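4.2 Equipment planning and cost

The budget for the collection phase was set before the task list was final, and this caused most of the trouble described in this section. Our original request to the department covered one pair of hand-held grippers, a set of replacement jaw pads, and data storage. It did not cover the items to be handled. Tierney prepared the first estimate and Breathnach revised it once the clothing tasks had been added in December.

Two suppliers were asked to quote. Cullinane offered a complete pair with calibration and a service visit. Hillar sold the grippers as parts, to be put together by the buyer. The Cullinane quote came to 2,904 euros per pair, and the Hillar quote to 2,560 euros per pair with shipping. The difference looked large enough to matter over several pairs, but the Hillar price left out assembly time, and our technician was already committed to the Vatesley project for most of the term. We chose Cullinane for the first pair and kept the Hillar quote open for later ones.

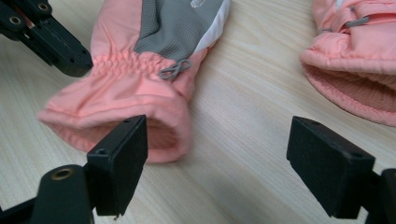

Objects were bought under a separate line. We had planned to borrow clothing from staff and return it at the end of the study. This saved very little. Borrowed items had to be logged, and an item that went home with its owner could not be used again if a session needed repeating. After the first sessions we bought everything outright, in pairs where the item is normally worn in pairs. Children's winter gloves were placed in the highest priority group. They are cheap and easy to find, and they combine several materials in a small space. A padded cuff, a gathered wrist and a smooth outer shell each behave differently when pinched, so one purchase covers cases that would otherwise need several.

Jaw pads were the hardest item to budget. The supplier gives no expected life for pads used on fabric, and the figures in our earlier study (Section 2) came from rigid kitchen items. We allowed 24 pads for the full study and had used 17 by the halfway point. Mac Suibhne kept the replacement log. Most changes were made on the pads used for cuff and hem tasks, where the operator closes the jaws on a thick folded edge and then holds it. We now budget pads by task type and keep a separate stock for clothing.

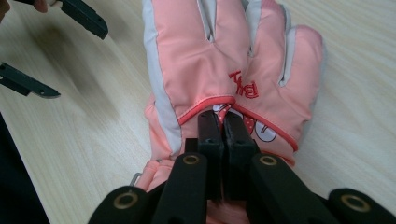
Figure 6. Cuff grasp on a padded winter glove. The jaw pads close on the fabric at the cuff opening, with the second gripper open at upper left.

Two-gripper tasks also changed the staffing estimate. The first plan assumed that an operator could work a full session without a break. In practice, Moynihan and Heinonen both asked for shorter sessions when the task used both hands, and we agreed to this. Shorter sessions meant more setup time for the same amount of data, and the added hours cost more than the second gripper did over the life of the study. This cost was missing from every version of the budget until the final one.

Storage and backup were handled through the Lillero account, which the department already paid for, and they are left out of the totals in Table 3. Groups without such an account should add a line for it. Spare fasteners and bushings are included under maintenance. We bought these with the first order, and a later order would have carried a second shipping charge.

For the next phase we will request two pairs, with the second held as a spare during the first term. The request will list clothing, pads and operator hours as separate lines, and the pad allowance will be reviewed after the first block of glove and sleeve tasks. We have also asked Hillar for a price on assembled units, which had not arrived at the time of writing.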